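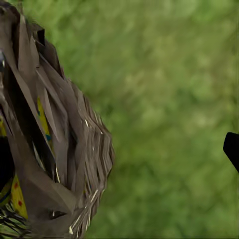 Simulated garden helps robots learn to pick things up

A small team in Kadville has spent the spring collecting examples for a robot that must learn to handle objects outdoors. The work is done without going outside at all. The garden exists only in a computer, and it has a lawn, a fence, some trees and a set of painted Easter eggs lying in the grass.

The project is called Pleser and it belongs to Dratel, a company with 17 employees which until now made control software for greenhouses. In April the team passed 745 accepted examples. The plan is to reach 3,000 before the first training of the full model.

Each example, which the team calls an episode, is one attempt at a short task. A person guides the two simulated arms and the computer stores the movement together with the views from several virtual cameras. Afterwards a second person looks through the recording and decides if it can be kept.

"We began with boxes on a flat table, and the model learned the boxes very quickly," said Sabine Strobel, who leads the project. "Then we gave it something round on the ground and it had no idea where to put the fingers. So we went to the garden."

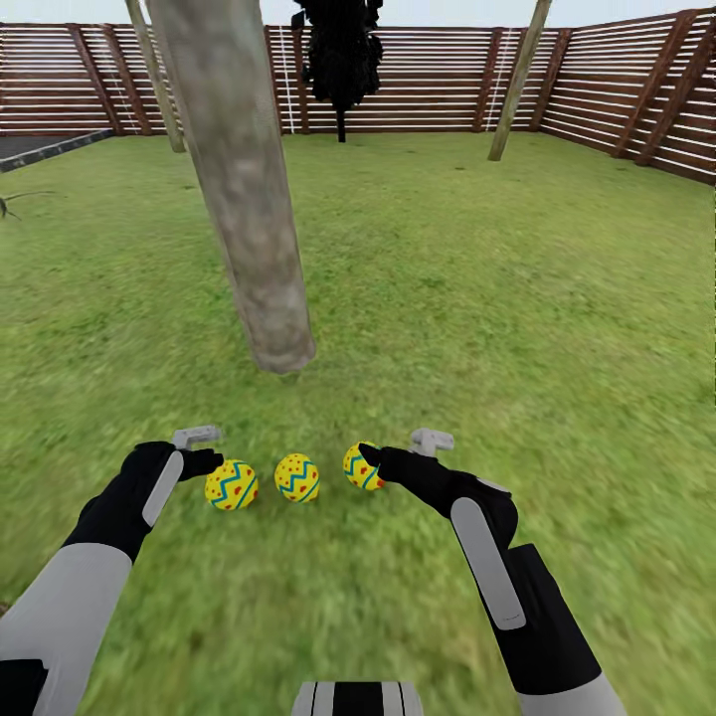

The eggs were chosen by Zhenhua Jia, who builds the scenes. An egg can roll away when the finger comes from the wrong side, he explained, and the person guiding the arms has to correct the movement in the middle of it. These corrections are valuable for the training - more valuable, in his opinion, than the attempts where everything goes smoothly.

Not every recording is used. So far 127 episodes have been rejected, most of them for one of two reasons. Either the hand went through the ground, a fault in the simulation which was repaired in March, or the person stopped before the task was finished. The rejected episodes are stored separately, and Lihua Kong, who checks the recordings, hopes to use a part of them later to teach the system what a failed attempt looks like.

The people who guide the arms work in turns of forty minutes. Zoia Romaniuk, a student who joined the team in February, said that the first days were tiring for the eyes. "You must learn how far away the ground is. In the beginning I always stopped too high," she said. She now records in the mornings and checks the work of other people after lunch.

The simulation has its limits. The grass does not bend under the hand as real grass would, and the light is nearly the same in all episodes. Strobel said that the lighting will be varied in the next round, and that the positions of the eggs will be changed more often than now.

A test with real arms is planned for the autumn at Ehlers, a tree nursery outside the town, which has offered a piece of lawn behind its main building. Until then the team will continue with the recordings. Two more places for people who want to guide the arms are open, and experience with robots is not required. Those interested can write to the Dratel office in Kadville.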